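Workshop tips for anyone about to share a bench with a pair of robot arms
(last fiddled with 5/28/23)

I've been on the packing side at Allevero for 17 years, and when management brought in two arms I was the loudest grumbler in the tearoom. Eight months on I've calmed down a fair bit, and people from the other sheds keep asking me what to do, so I've put it in one place.

## Clear the bench before you do anything else

I mean properly clear. The old me kept a mug, a tape gun and half a sandwich within reach, and none of that can live in the arms' patch any more. Wipe down with a barely damp cloth, let it dry, then bring the grippers down low and look at the fingers against the plain top.
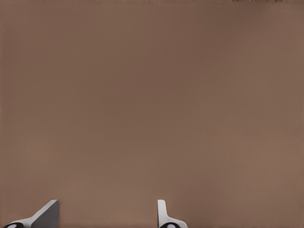

I do mine first thing, while the kettle's on, and it's become a nice quiet bit of the morning! Stick with a matte surface if you get a say in it. We tried a glossy mat from Petkov and the glare gave me a headache by smoko.

## Give the tray a home and leave it there

Our biggest stoush in the first month was over trays. Everybody had their favourite spot (mine was dead centre, naturally), and every time somebody nudged one, Umesh Shakya had to come over and set the pick-up again. These days it's a bright coloured tray, down at one end, and the middle stays free. Pick a colour that shows up against the bench, you'll thank yourself on night shift.

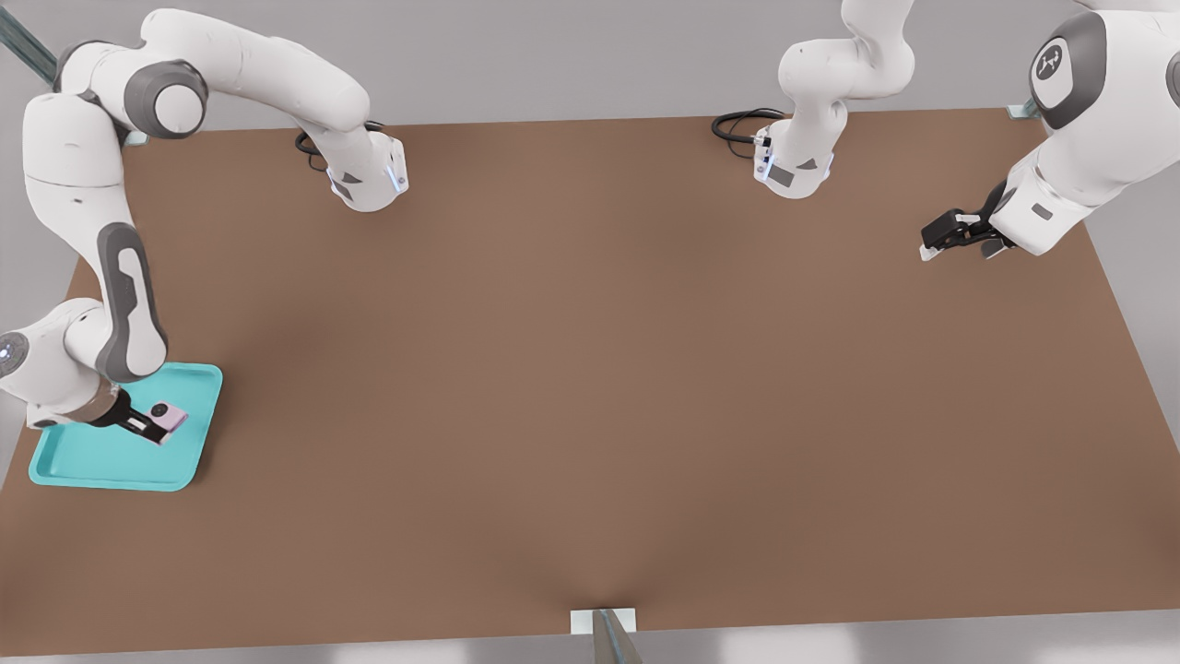 The other thing about trays is who fills and empties them. That used to be the junior's job and now it's whoever is rostered on the arms, which caused some muttering. Els Kramer sorted it by swapping us every two hours, so you get a go at the checking, the paperwork and the lifting. My wrists are much happier. I do miss the chatting though, as you can't natter across the bench the way we used to, so we've moved the breaks to line up.

## Finger check at changeover

- Stop the arms and tell your mate you've stopped them. Out loud, please.
- Look at both fingers on each gripper, tips and bases.
- Lint-free cloth only. No solvent near the pads, I don't care what it says on the Soltus bottle.
- Open them wide over bare bench before you hand over.

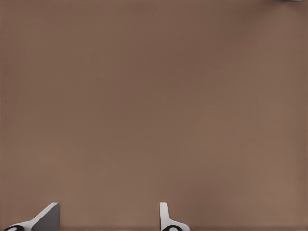 ## Write it in the book

Pencil, not pen, and put your initials. If something was fumbled, say what it was and which arm, and don't be shy about it. The Wukina job ran to 2,778 pieces and the book was the only reason we could work out where we were up to after the power went off.

Spare cloths are in the second drawer, under the gloves.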